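Drellport Home Cooks > Basics > Dough keeps crumbling

hidberg30
Second try at shortcrust and it still won't hold together. 300 g flour, 150 g cold butter, pinch of salt, 3 tablespoons water. It rolls for a second and then splits down the middle. Do I add more water or give up and buy it?

pan_and_peel
More water, a teaspoon at a time. Three tablespoons is low for that much flour.

Nadodine
Disagree. Extra water makes it tough. Wrap it, leave it in the fridge for 30 minutes and try again before you add anything. Mine always looks hopeless before it rests.

pan_and_peel
Resting won't fix dry flour. If it falls apart when you squeeze it, it needs water – simple as that.

oldrangecook
Depends on the flour too. Squeeze a lump and look at the edges. If it holds in one clump but looks crumbly, I'd rest it first. Mine at that stage: 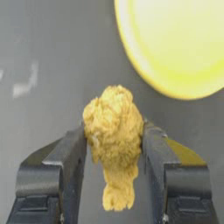 Pale yellow and crumbly, yellow round thing behind

Nadodine
Yes, I'd chill that and leave the water alone.

pan_and_peel
I'd still give it one teaspoon. We can agree on the fridge.

hidberg30
OK, one teaspoon in half of it, none in the other half, both in the fridge now. Will post after supper.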